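Hikex opens its housekeeping test rooms to visitors

Saturday, November 14, 2020

Hikex opened its housekeeping robotics site to outside visitors for the first time this week, with a program of short demonstrations covering bed care, laundry handling and floor work. Attendance over the two days was 746, according to the sign-in sheets at the front desk. Most visitors came from hotel groups, care homes and equipment suppliers, with a smaller number of engineering students on the second afternoon.

The site is laid out as a row of furnished rooms, each fitted out at domestic scale. Groups were taken through on a fixed route and stopped at three stations. Each station ran the same task on a repeating schedule, so late arrivals could join the next cycle. Visitors stood behind a taped line and were asked to keep bags off the floor while a machine was under power.

Feng-yi Pan, who leads the manipulation group at Hikex, gave the opening talk. Pan spent most of it on contact force. Picking up a rigid object is largely a question of position, Pan said, while cleaning a soft surface depends on how hard the tool presses and how that pressure changes as the material gives way. A mattress sinks under load, and quilting adds small height changes along the stroke. The controller corrects for both during the motion.

The company has logged 1,659 cleaning runs on soft furnishings since May. Pan said the runs include failed attempts, which are kept and labeled by cause. The most common cause is loss of contact near a seam. The next is the tool catching on piping or trim, and the group has shortened the stroke near edges as a result.

The control software, named Wulto, splits each task into segments and checks the state of the surface between them. If the check fails, the segment is repeated at a lower speed. A second module, Umar, selects the order of work and decides when a tool has to be put down. Hikex said both run on computers at the site, and no network connection outside the building is needed during operation.

Questions after the talk dealt mainly with cycle time. A hotel operator asked for a figure for one bed, start to finish. Pan declined to give one and said that the present speed limit is set for safety testing – it will be raised in steps, and numbers published before then would be of little use to a buyer.

The bed care station drew the longest line on both days. Its task uses a humanoid machine with a round bristle brush mounted at the right wrist, working on the top of a bare mattress. 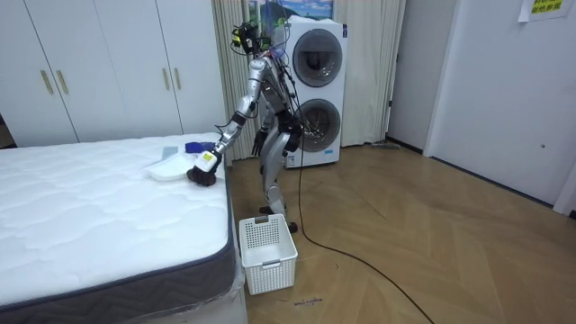
Tool changes were another point of discussion. Ng, a supplier of wrist couplings, had a table in the lobby with a manual coupling and a sectioned sample of its locking ring. Its staff said an automatic version is in bench testing. Hikex confirmed that it is evaluating the part but has not placed an order.

Power supply came up as well. Several visitors asked about battery operation, and Pan said the group prefers a cable for long test sessions. Battery trials are planned as separate work, with weight and balance to be measured again once a pack is fitted.

Hikex plans to hold the event again next May, with seven stations in place of the present three. The additions under review include bathroom surfaces, window tracks and the folding of fitted sheets – the last of these is still at an early stage. Registration will be handled through the company's front office, and group size will again be limited by the floor space in each room. Handouts from the opening talk are available at the desk on request.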